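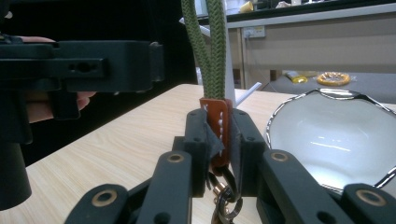
6 min read

Socorro Cárdenas has been asked to be inspiring about regional theater so often that she now starts interviews by declining. "I'll talk about the show," she says. "I won't talk about the magic." The show is Carkberg, a two-hander about a pair of sisters dividing up their father's hardware store, and it opens in August at the Kiltberg, a converted feed warehouse with 80 seats and a lobby the size of a parking space. We talked at a light wooden table, she with a marked-up script and I with a list of questions she had asked to see in advance and then ignored.

I should say that I came in doubtful. The press notes promise "an evening that will change how you think about family," and I have sat through a lot of those evenings without thinking any differently about mine. The script, which I read twice, has a strong first half and a second half that keeps explaining the first. When I put this to Cárdenas, who is directing, she didn't argue much.

"The second act had 11 scenes when I got it," she says. "It has seven now. You read the old draft. I'd like it to have six, and the playwright and I aren't really discussing that this week."

The playwright is Aguiar, who goes by the one name and didn't respond to my questions. Cárdenas has directed two of Aguiar's plays before, including Flesska, which did well enough three years ago that people in town still bring it up. I saw it and remember a very good lamp and a monologue that went on past the point where I had understood it. She laughs when I tell her this.

"The lamp got better reviews than I did. But people came back to see that play. I met a man who'd been four times. I asked him what he liked about it and he said the chairs were comfortable, so take that however you want."

The Kiltberg sold 63 tickets a night on average for Flesska, a number Cárdenas gives without being asked. She is less open about what Carkberg has cost. The company's website says the production is "fully funded," and I asked what that meant. She looked at the script for a while.

"It means the actors are getting paid. It means the set is getting built. Does it mean I'm getting paid what I got last time? No."

There has been talk of moving the company to a larger space across the river with 200 seats. The theater's supporters treat this as a sure thing. Cárdenas doesn't, and on this point I found her easier to believe than anyone else I've spoken to about it. Filling the current room is hard work on a rainy night. She has watched other small companies take on a bigger lease and then spend their seasons doing holiday shows to cover it.

"I don't hate a holiday show," she says. "I've directed five. I can do you a ghost in chains by tomorrow at noon."

On the casting she is warmer. The two actors have never shared a stage before, and she has kept them apart outside rehearsal, asking them not to have lunch together or carpool. I told her that sounded like the kind of thing directors say to newspapers. She said it probably was, but that she was doing it anyway, and that the older of the two had already broken the rule.

Does it show in the work? I watched an hour of a run-through and can't say. The opening quarrel over the cash register is quick and mean and funny. The long scene by the paint shelves, which everyone involved calls the heart of the play, struck me as two people waiting politely for each other to finish. Cárdenas says it isn't there yet. She has been trying it with the actors standing back to back, and may drop that too.

I asked what she would want a skeptical ticket buyer to know.

"That it's 90 minutes now and there's no intermission," she says. "Use the restroom first. There's only the one."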